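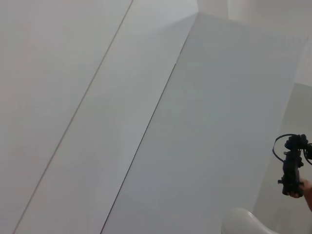 Consuelo Grajales asked whether the limit covers hand-guided demonstrations too, or only runs where the arm moves on its own. It covers both. My cell handles clear plastic on a white surface, and I need a written rule for grip checks and for people near the arm. What do others use?

Posted Friday, October 25, 2024

Filipa Henriques
Write two rules and keep them apart.
Hands: set a speed cap for any time a person is within reach, and log who approved it. Our cap at Devari is 63 mm/s. Take yours from your own risk assessment.
Grip: don't accept a camera-only check on transparent parts. A rim shows up as a few thin lines, and shadows can pass for edges. Confirm with finger width or force before lifting.
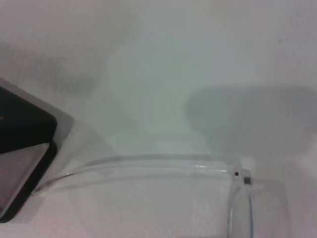 Horácio Frade
Just use colored parts.

Lurdes Prata
Colored parts won't help if the product is clear. I agree with Filipa on the finger width check. Repeat it after every pad change and every 600 cycles, and record the pad number. Cable routing belongs in the hands rule: no free loops inside the arm's reach.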